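I've been sulking about the Moltard building for weeks now, so I may as well do it in public. For anyone who's missed it, the owners want to wrap the whole tower in mirrored glass and take the brown brick off for good. Everyone at work seems delighted. I'm not, and I've tried!

Yes, it's ugly in the rain. I walked past it every morning for years and never once thought it was pretty. But you could read it. You knew where the stairs went up, where the lifts stopped, which floors had the canteen (bigger windows, always steamed up). Put a mirror round it and all you get is the sky and the car park opposite.

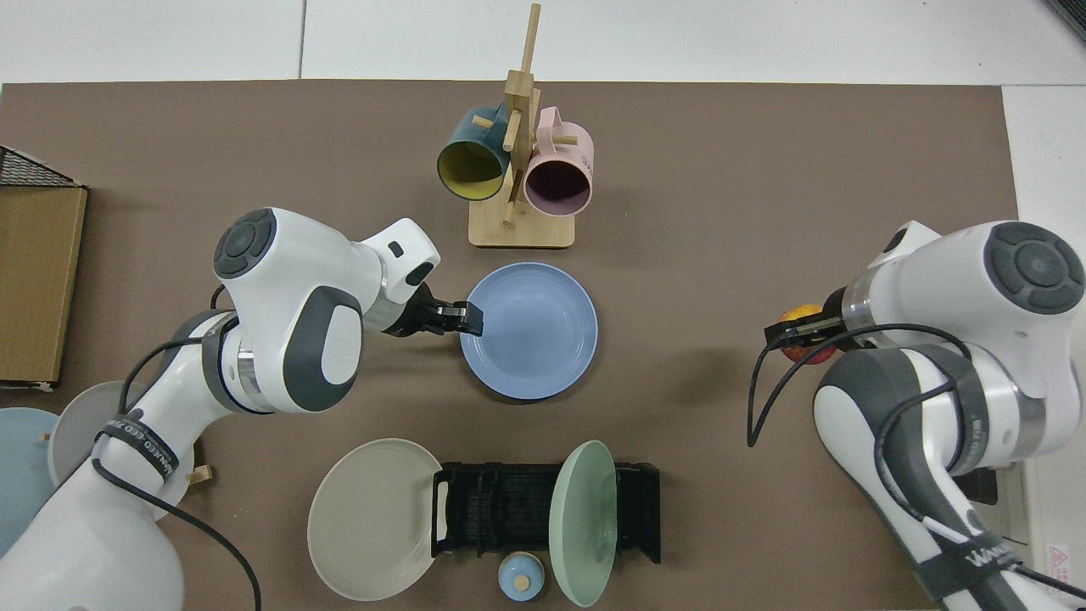 The planning papers say the new skin needs 1,637 panels, and they're very proud that no two floors reflect the light the same way. Lovely. I live on the side that gets the evening sun, and I'd quite like to be able to see my telly. When they did the same thing to the old Kowalczyk offices in March, the bus stop across the road turned into a sort of grill by teatime. People stood behind the shelter instead of in it.

And then there's the height business. Moltard is 111 metres tall and the scheme adds a steel crown, a great empty cage with nothing in it but lights, so that it can be the tallest thing in town again. Who is that for? I can't think of a single person who chose where to live or shop by the height of a cage. If they'd put a café up there, or even a bench and a coin telescope, I'd have been first in the queue.

I said most of this over lunch and got a proper telling-off.

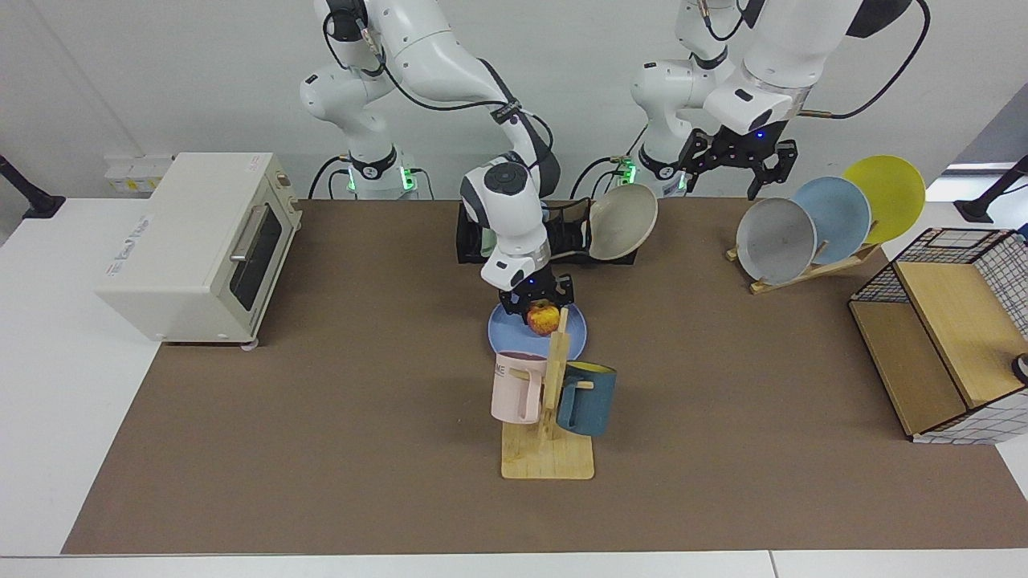 Benedita Neves told me I was being sentimental, that the brick has been coming loose for years, and that I'd feel differently if I had a desk on the north side with a bucket next to it. Fair enough. She also thinks the crown is silly, so we're halfway to agreeing.

My answer on the brick is to mend it. Take down the bad stretches, fix them back properly, put decent windows in and leave the shape alone. It's slower and it won't win anybody a prize, but we've done it on smaller buildings and they're warm and dry and still look like themselves. The drawings are up in the library foyer until the end of the month, if you want to go and be cross with me.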